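Trarik Countertop

Trarik Countertop is a rental service for two-armed household robots, sold by Homuma to kitchens, canteens and people with more dustpans than patience. The basic plan costs $299 a month. Setup is a further $800, a figure the brochure keeps for its last page.

Handling

Arms in the service use black parallel grippers, two fingers apiece, and prefer long, straight handles. Mounir Abdelaziz, who wrote the manual, advises customers to buy utensils with raised edges along the handle. Customers mostly own the other sort.

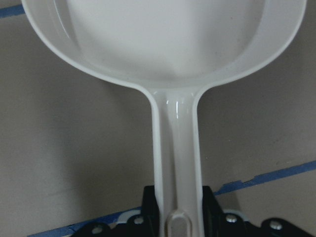
Work surface

Each customer tapes a grid onto the table before the first session. The manual gives this four pages and allows that the lines need not be perfect – a mercy, going by most of them. Utensils may lie anywhere on the grid, and a job is ordered by naming the item and its square.
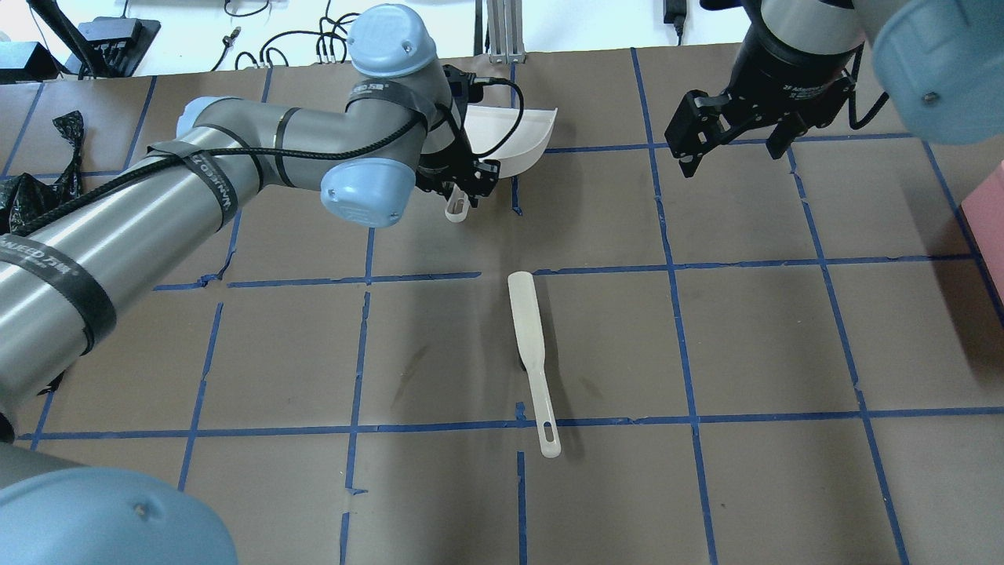

A dustpan held over the taped grid, with a spatula on the table.

Reception

Nesma Lamrani, reviewing the service for Fullberg, praised its care with plastic and timed its tidying against her nephew's. The nephew won, but wanted paying sooner. She also noted that the support line closes at 4 p.m., shortly before most people start cooking. Homuma reported 943 subscribers in September.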